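Review: Tilten Home Arm Simulator, tried at the Vaster open day

Posted November 18, 2018

I went to the Vaster open day mainly to get some time with the Tilten simulator. We have been looking for a way to teach basic arm control without tying up real hardware, and the sales page did not answer most of my questions. Visitors could book a desk and use the software without anyone leaning over their shoulder. I had one of the longer slots and came away with a fair idea of what it does.

Tilten runs an arm with a two-finger gripper in a simulated living room. You get a table, some furniture, and a stock of household objects that can be put on it. You drive the arm yourself with a hand controller, or you load a script and watch. The open day build had 14 tasks, all of the pick up, put down, move over there kind. The full version has more, but I did not see it and will not guess at the quality.

Getting started was easy. The desk machine was already set up, so I can't speak to installation. From the start menu it took me two minutes to get to a moving arm. The controls are laid out sensibly, and the button for opening and closing the gripper is where your thumb already is. Slow mode is on by default. Leave it on for your first half hour.

The part I liked best is that you can switch between views. There is a room view that shows the whole arm and the base, a table view from the front, and a close view looking down past the fingers. I did nearly all the real work in the close view. Lining up with a thin object from across the room is guesswork, and in the close view you can see the gap between the fingers and what is near it. The downside is that you lose track of everything else on the table. I knocked over a bowl twice with a part of the arm I wasn't looking at. Switching views takes a second button press and there is a small delay, long enough to be annoying. Split screen would fix this. The person at the desk told me it was planned for July, so I would not buy on the strength of it.

Graphics are mixed. The arm itself is well made, down to the seams and the lettering. The wood on the table gets blurry up close, and some surfaces carry odd patterns or pictures of food. I got used to that quickly. The objects are more varied than I expected, and the shapes make you think about where to grip. Candlesticks are good practice. Bowls are hard, and I never found a reliable way to take one by the rim.

The demonstration in the main hall used the same software on a big screen, with a presenter from Vasylenko running scripts. It was clear and kept to time, though he went through the script editor too fast for anyone new to it. The handout is a single sheet. The proper manual is 72 pages and there was one copy to share, so I read the chapter on grip settings and gave it back.

Price was quoted at 3064 for a classroom license, with updates included for the first year. That is a lot for a small shop like ours. Londum sells a cheaper package that I used last year, and it has better menus but only one view and far fewer objects. If you only want to show people how the joints move, Londum is enough. For practice in placing a gripper over a small object on a crowded table, Tilten is the better tool.

Good: quick to start, close view, range of objects.
Not so good: delay when changing views, blurry surfaces up close, price.

I have asked for a trial license and will add a note on installation when I have done one.
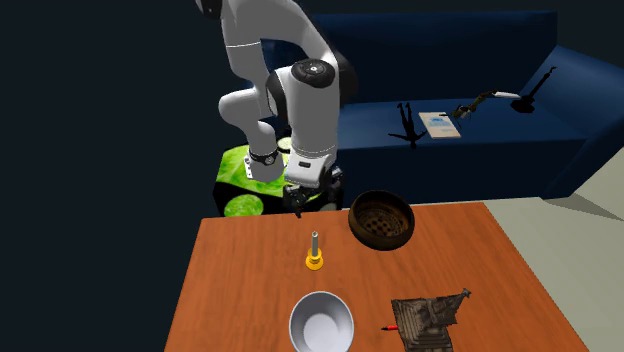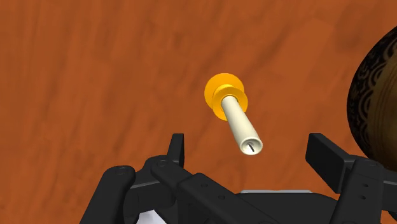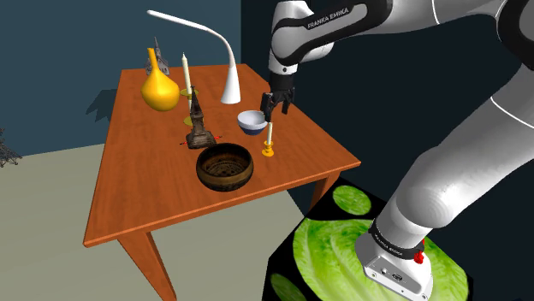

Tilten simulator: the arm and gripper at the wooden table, all three views.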